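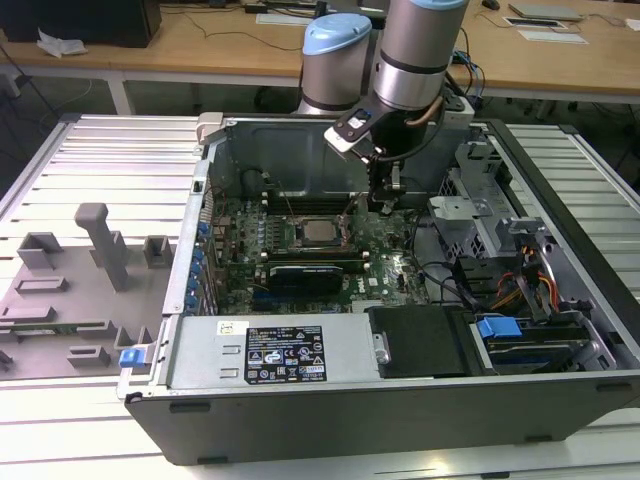
Dell tower on its side, panel off.

Sunday, almost dark

The forecast for Golline has changed again. On Friday night the storm was going to slide south of us, by this morning it was coming straight up the valley, and at lunch it was "weakening offshore." I have stopped believing any of them. The satellite loop looked ragged to me, with the cloud tops all blown over to the east side, but I have been fooled by ragged storms before.

Dreltavton radio says 9 inches of rain. The Kaczmarczyk model says 3. That is a big gap for people who sound so sure of themselves. I suspect each one picked a number early and is now too proud to move off it.

My own barometer has hardly dropped. Wind from the northeast, gusty, nothing special. Creek at Drundora still well under the bridge.

Filled the water jugs anyway and brought the chairs in. They'll name the thing by morning, I suppose, and then everyone will buy bread. Will check the gauge at six.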